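Robots coming to our packing hall, what changes for the people on the line?

Jade Sugden
We've been told robot arms with hands are going in at our place in August. I've packed by hand for 11 years and I'm more curious than worried, but I'd love to hear from anyone who already works next to them. Do you still get to do proper work, or do you just stand and watch?

Matei
you get used to it. ask about breaks and who resets it, ours was always the same two people and they got fed up

Dezső Pálfi
Oh, you'll have plenty to do! We started with one cell at Hollent and I went from lifting crates all shift to setting up the jobs, checking the grip and sorting out whatever the arm can't manage (odd shapes, mostly). My back is so much better for it. We had nearly 47 hours of training each, spread over the spring, and I enjoyed every bit, even the safety paperwork. The hard part was the chat. You used to talk across the bench all day and now you're at separate stations, so we asked for a shared break and got it.

Do ask for your new duties in writing, and ask whether the pay grade moves with them. Ours did, but only after we brought it up. And get your hands on the teaching controls early if they'll let you, it's brilliant fun once it clicks!

Two from our place, both with the arm's black rubber folds and some yellow in view:
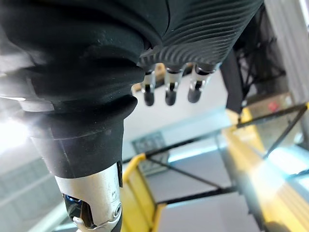
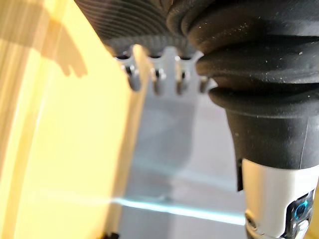 Hollent Packing Hall, Automation Team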